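Nurndale's secondhand kitchen sale returns in May with more room to browse

Anyone who has tried to squeeze past the casserole dishes at the Nurndale secondhand kitchen sale will be glad to hear that it is moving to a bigger home this spring. The sale, which has spent its whole life in the narrow front room of the old Urna bakery on Mill Street, will open in May in the former Ichikawa furniture showroom, two blocks up the hill and (hooray!) with its own parking lot.

The idea is the same as it has always been. Households bring in the plates, pans, mixers and mystery gadgets they no longer use, everything gets a wash and a price sticker, and the money goes toward free cooking classes at the Aritz community kitchen next door to the library. Last year's sale found new owners for 1,982 items, a record, and that was with shoppers waiting on the sidewalk for much of the morning.

"We had people passing soup pots over each other's heads," said Roya Mousavi, who has run the sale from the start and still writes most of the price stickers herself. "It was friendly, but I did worry about the glassware. In the new place you can bring a stroller, you can bring your mother, you can turn around and go back for the thing you wish you had picked up."

The showroom has been standing empty over the winter, and its owner, Fatos Kos, offered it after his wife came home from last year's sale with a waffle iron and a long account of the line. He has had the front doors rehung and the lights replaced, and he says he is happy to have the sale for as long as it wants to stay.

There will be 20 long tables this year, up from 13, with baking gear grouped together at last. Cookbooks get a corner of their own with a few armchairs, and Sewwandi Weerasinghe will be back with her knife sharpening bench, so do bring along your dull ones, wrapped in a towel please. Coffee and her much-missed coconut cake will be on sale near the back door for as long as the cake lasts.

Mixing bowls are especially welcome, as the cooking classes keep some back for their own shelves before the rest go out for sale. Any size will do, and odd colors are no trouble at all. Small chips around the foot are fine too, but cracked pieces have to be turned away.
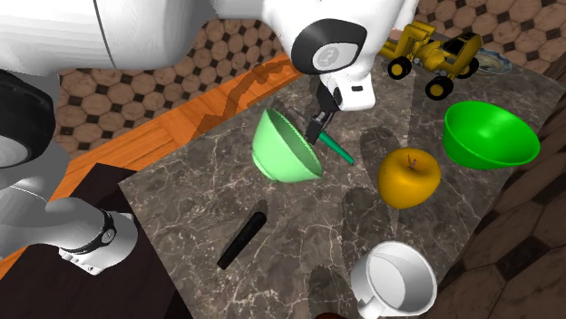
Dropping off donations

Donations can be left at the showroom's side entrance between 9 a.m. and noon throughout April. Please pack breakables in newspaper and tape a note to anything electric saying whether it works. Large appliances can't be taken, and neither can nonstick pans with a worn coating. If you have a heavy box and no car, call the Aritz kitchen and ask for Stavros, who will come by with the van.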